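Home News Calendar Riders Results Contact

On Saturday I visited the open day of the Clundholm racing team in Gerkamdale. I follow motorcycle road racing for many years, but I was never before inside a workshop where the race bikes are prepared. The entrance was free and the doors opened at ten.

Malachy Mac Carthaigh, the chief mechanic, guided our group. He showed us the number 64 bike of Jabari Rashidi with the fairing removed, and explained how they change the gearing between a short track and a long one. I asked him about the crash in February. He said the frame was replaced completely, and that Jabari did not want to see the old one.

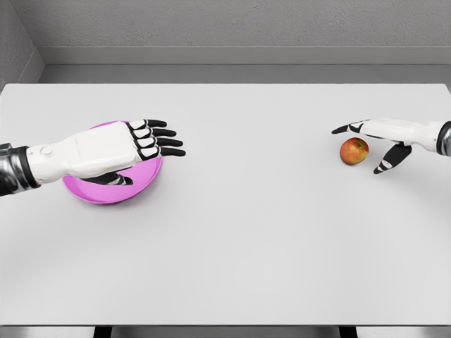
Jabari himself came after lunch and answered questions for almost an hour. Most people wanted to know about his contract, and he was polite but did not tell much. He spoke more freely about food, because he must keep his weight low during the season. An apple and a pink bowl, like on the white table here, would be a normal breakfast for him before qualifying, he said, only with oatmeal in the bowl. On race day he eats a little more.

The second part of the tour was the engine room, where we could enter only in small groups. Annelies Kuipers let us listen to an engine on the test bench.

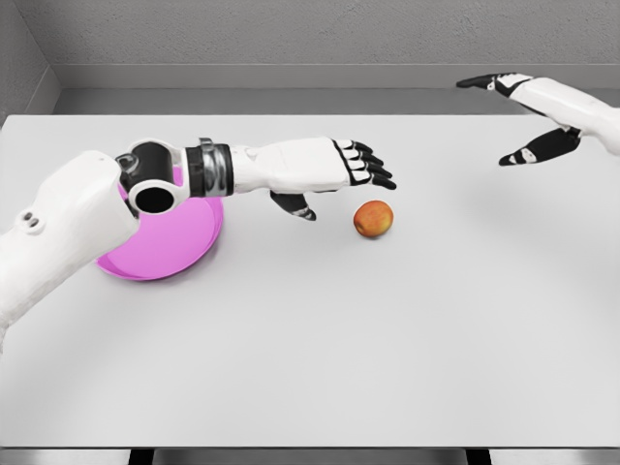
It was so loud that we all got ear protection, and I could feel it in my stomach. She told us that each engine gets new parts after 16 hours of running.

I bought a team cap and took the bus home at five. The next race is in Kirui, and I hope to be there.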